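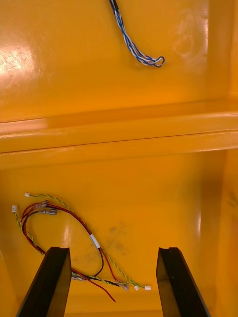 Wiring in a divided orange bin, kitting area, Sasen

Report on a Visit to the Sasen Wire Harness Works

In October the regional supply chain group of Prillance visited the Sasen works, where wiring harnesses are cut, crimped, sorted and packed for makers of small household equipment. The visit was arranged at the invitation of the site management and began at 9:30 a.m. in the receiving hall. Its purpose was to review how loose harnesses are stored and handled between the assembly benches and final packing, a stage at which the group's own sites have reported tangling and mixed parts.

Receiving and cutting

Wire arrives on reels and is held in a dry store next to the loading dock. Reels are issued by color and gauge against a printed work order. The cutting machines strip both ends in the same pass, and the cut lengths are laid in open trays. The site lists 3745 active part numbers, of which roughly 700 are in regular production. The remainder are kept for service orders and are made in short runs, often on the same day the order is received.

Crimping is carried out on bench presses. Each operator pulls a sample from the start and end of a run and records the result on a card that stays with the tray. Members of the group were shown several of these cards and found them legible and complete.

Bins and kitting

Most of the morning was spent in the kitting area. Finished harnesses are moved there in glossy orange plastic bins with a raised ridge molded across the inside, giving two compartments. The site's practice is to place one family of parts on each side of the ridge. In one bin, a bundle of blue and white wires, gathered at one end in a short dark sleeve, was kept apart from a loosely coiled harness in red, black, and yellow and green.

The group discussed this arrangement at some length. The staff prefer a divided bin to two smaller ones, as the shelves were built for the larger size and both parts of a kit then travel together. The ridge is low enough for a hand to pass over it easily. Against this, a long harness can spread across its side of the bin, and coils that are not tied tend to catch on one another when a single piece is lifted out. The site has tried paper bands supplied by Awan and reports fewer tangles, although the bands add a step at the bench and have not been adopted for short runs.

The bins are in constant circulation and the plastic shows it. Scratches and dark smudges were noted on the inside surfaces. Bins are wiped down on a fixed schedule and withdrawn when the corners crack. Surface wear alone is not treated as a reason for withdrawal. The group asked whether the smudges could transfer to light-colored insulation and was told that no customer complaint of this kind is on record. It was agreed that the cleaning schedule would be sent to Prillance for reference.

Electrical test and packing

Every harness is tested for continuity before packing. The test boards are made on site and stored on wall racks by part number. Packing is in cartons of 100 for standard parts, with service orders packed singly in clear bags. The labels are printed at the packing bench, and the 5 benches share two printers, which leads to some waiting toward the end of the shift. Management intends to review this when the Bilum line is moved to the east hall.

Matters for follow-up

The group will request the drawing of the divided bin and a sample of the paper bands. A trial at one Prillance site is proposed, using short harnesses first. Sasen has asked in return for details of the tray labels used at our own benches, and these will be supplied.

The visit closed at 2:15 p.m. The group thanks the management and staff of the Sasen works for their time and for the open manner in which all questions were answered.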